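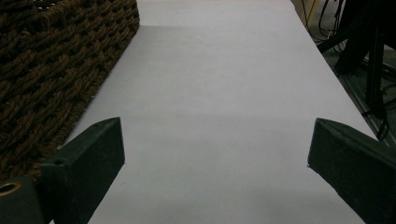
We're repainting the front bedroom and the white we picked looks purple for half the day. The house is in Callthorpe, the room faces north, and there is one window with a big maple outside it. The paint is Zendale interior eggshell in a color called Alero, two coats over their primer. On the chip it was a plain soft white. In the store it was a plain soft white. On the wall in the morning it's a cool gray with some lavender in it, about the same cast the white has next to the dark brown weave up there, and that goes away when the lamps are on. I like strong dark browns, so most of what goes back into the room will be brown, and I think that's going to make the wall look even colder. My husband doesn't see it. My sister saw it as soon as she walked in. I have 3 walls done and one to go. Do I finish and live with it, tint what I have left, or start over?

Posted by northroom_noeline

Print this thread | E-mail this thread

Start over, but don't buy anything yet. North light is blue light coming off the sky, and any white without some yellow or red in it is going to pick that up. Look on the lid for the formula label. If it has violet or black in it and no yellow, that's where your lavender is coming from. A lot of "soft" whites are made with a little black and a little violet so they don't look yellow in sunny rooms. They work well facing south.

Posted by dry_edge

I'd disagree with starting over. You have an empty room with new paint in it. Empty rooms always look colder than they will. Put the curtains up, put the rug down, hang whatever you're going to hang, and give it until the end of March. I've painted for a living for 17 years and the repaints I've regretted were nearly all ones where the customer changed their mind before the furniture was back.

Posted by callthorpe_trim

Furniture doesn't change the light coming in the window. I gave mine two years and it was still purple.

Posted by dry_edge

It changes the light bouncing around the room, which is most of what hits the walls. What color is the floor, Noeline? If it's gray carpet that's half your trouble. If it's oak you may be fine.

Posted by callthorpe_trim

Floor is oak but it's under drop cloths, and the drop cloths are white plastic. I hadn't thought about that. I'll pull them up tonight and look again in the morning. Label says black, a little violet, and something I can't read under a drip.

Posted by northroom_noeline
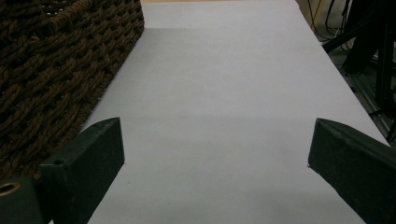
Can you judge a paint color from a small patch on the wall? Only if the old color around it is covered up, and a patch on a big piece of white board that you can move from wall to wall works better.

I say that after painting sample squares all over a yellow dining room and choosing the wrong one. Every white looked blue against the yellow. I ended up with a cream that was far too strong once the yellow was gone. Now I use foam board, two coats, with an unpainted border, and I stand it up in the corner so I can see it on two walls. I look at it at 8 in the morning, at lunch and after dark with the lamps on. It costs a sample pot and a day.

Posted by N_Steiner

Same here on the boards. I'd leave off the white border, though. A bright white edge makes every off-white look dirty.

Posted by tautahi_road

It does make it look a little darker, but my trim is bright white, so that's what it has to sit next to anyway. If the trim is cream, paint the border cream.

Posted by N_Steiner

Has anyone asked about the bulbs? She said it looks all right with the lamps on. In a bedroom that's when you're in there. My bedroom walls could be green at ten in the morning and I wouldn't know, I'm at work.

Posted by Plumb_Bob_37

I work from that room three mornings a week, so I will be looking at it. The bulbs are warm white. I wouldn't want to have lamps on in the daytime just to fix the paint.

Update on the floor: cloths are up and it's better. The lower half of the wall has lost most of the purple. The upper half and the ceiling line have not. The wall opposite the window is the best one and the window wall is the worst.

Posted by northroom_noeline

The window wall is always the worst. It gets no direct light at all, so you see it in its own shadow with a bright window in the middle of it. Any white goes gray there. I wouldn't judge the paint by that wall.

Is the ceiling new too? A flat blue-white ceiling will push down onto the top of the walls. Standard ceiling white is usually pretty cool. Before you redo the walls I'd paint the ceiling in a warmer white. It's one surface and you can do it in an afternoon.

Posted by callthorpe_trim

That's good advice on the ceiling, I'll give him that. I still think the violet in the formula is the main thing.

Posted by dry_edge

Can she have the leftover paint tinted? I've had a store add yellow to a part can and they charged me nothing.

Posted by tautahi_road

Some stores will and some won't. The risk is that you can't repeat it. If you run out halfway down a wall or need to touch up next year, you have no formula. If you do it, have them write down exactly what they added and how much was left in the can, and don't do it with less than you need for the whole room. Yellow on top of violet will also gray it down, so it may come out duller than you expect. For the price of a gallon I'd mix new.

Posted by N_Steiner

I wouldn't tint it either. I tried it in a hallway and got something close to putty.

Posted by Plumb_Bob_37

Thanks, all. Here's what I'm going to do. The ceiling gets a warmer white first. I bought sample pots of two other Zendale whites, one with yellow oxide and one with a bit of red, and I'll put them on boards the way Nadja does. The fourth wall stays bare until I've looked at those. If the ceiling fixes enough of it I'll finish in Alero, and I have more than a quart left for touch-ups. My husband would like it noted that he still can't see any purple.

Posted by northroom_noeline

Let us know which board wins. I have the same setup, north side with a tree, and I'm painting in the fall. Is the tree bare right now? Mine goes green in the summer and so do the walls.

Posted by tautahi_road

Bare now. I'll keep the boards and check again when the leaves are out.

Posted by northroom_noeline

Print this thread | E-mail this thread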